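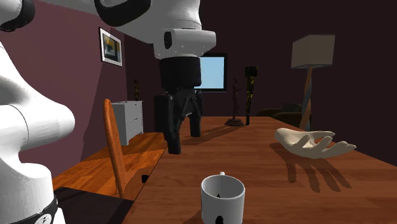 When a robot arm comes to a packing room, the work of the people changes before the machine is even switched on. I write this guide for shift leaders and for packers who were asked to help with such a change. I did it in our gift ware room in Greltanville, at Lemaire, where we pack mugs, figurines and decorative pieces for small shops. We started in simulation, on a wooden table in a living room, with the gripper open and nothing in it, and a mug, a sculpture of a hand and a slender figurine standing apart from each other. For a first lesson this is enough. Three objects of this kind already ask three different questions: where to hold, how hard to hold, and what not to touch.

What you need before you start

A computer which can run your simulator. We use Tralulent, but the steps are the same with others.
A list of the articles you pack, with weights.
Two people from the packing line who know the articles well. They do not need to know programming.
A written agreement with your manager that the practice hours are paid as normal hours.

Please do not skip the last point. In our first month the packers were asked to learn in their lunch break, and they were right to refuse it.

Step 1. Write down the work as it is done today

Stand beside a packer for one full shift and write every movement which you see. Do not ask "what do you do", ask "what is your hand doing now". People who have packed for many years forget half of their own skill. In our room we handle 1128 different articles, and the official instruction had 4 sentences for all of them. Our list after one shift had 40 lines. It contained things like turning the mug so that the handle is not against the carton wall, or lifting a figurine from the base and never from the head.

This list belongs to the packers also. Print it and hang it in the room. They will correct it with a pen, and the corrections are the best part.

Step 2. Sort the lines in three groups

Group A: movements which are the same every time, for example moving an upright mug from the table to the tray.
Group B: movements which are the same only if somebody prepared the object before.
Group C: movements where a person must look and decide, for example if a glaze has a small crack or only a hair on it.

Give to the arm only group A in the beginning. We had 19 lines in group A and I was a little disappointed. My colleagues were relieved, and now I think they saw more clearly than me what the day would look like.

Step 3. Choose the objects for practice

Take one easy object and one difficult object, and put both on the same table. The mug is easy: it stands upright, the rim is round, and there is a handle which tells you the direction. The hand sculpture is difficult. It lies with the palm up, the fingers curl, and between the thumb and the palm there is a deep gap. A packer takes it without thinking. For a gripper with two fingers you have to decide a place, and you have to say why.

Let the packer choose the place, and let the technician enter it. If you do it in the opposite order, the packer becomes a spectator and will stop giving advice before the end of the week.

Step 4. Practice the approach to the mug

Bring the gripper over the mug slowly and stop before contact. Now look at it from the side and from above. With this type of grasp one finger should go toward the inside of the mug and the other should stay outside the wall. Check these points together:

Is the inner finger pointing into the opening, and not at the rim itself?
Is the outer finger still clear of the rim?
Where is the handle? If it is in the way of the outer finger, turn the mug or turn the wrist.
Is the rest of the arm far enough from the next object on the table?

Write the answers in the same notebook as the list from step 1. Our packers noticed quickly that they never hold a mug by the rim when it is new, on account of finger marks. So we added soft covers to the fingers of the real gripper – a small change which was not in the offer of Zeler, our installer, but they accepted it. 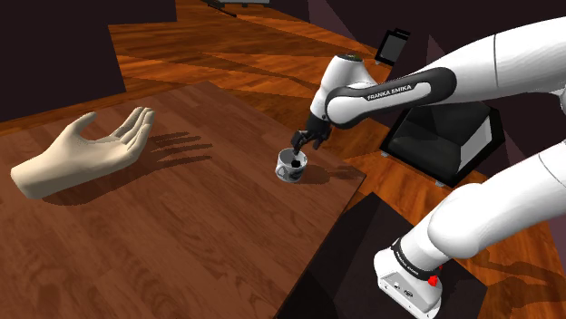

Step 5. Decide who can stop the machine

Every person who works in the room must be allowed to stop the arm, without asking and without writing a report for it. Say this in front of the whole shift. We also practice it: in the first days each packer has to stop the arm at least one time in normal work, so that the hand knows the way.

Step 6. Write the new job descriptions

This is the step where most time is lost, and it has nothing to do with robots. When the arm does group A, the packer has more of group C in one hour. It is less lifting, but the eyes and the head are more tired. Plan for it:

Change the person at the inspection place more often than before.
Count the difficult decisions as work. Do not measure only the number of cartons.
Pay the person who prepares the objects for group B as a skilled worker.
Keep one table for packing by hand, so that the skill stays in the room and the orders can go out when the arm is in service.

Step 7. Repeat step 1 after some weeks

Do the observation again with the arm running. We did ours in October, and the list was different in many places. Two lines went back from the arm to the people, both for tall and thin figurines. The packers asked for it and the arm was faster with mugs in any case. Change the printed list on the wall, put the date on it, and leave a pen beside it.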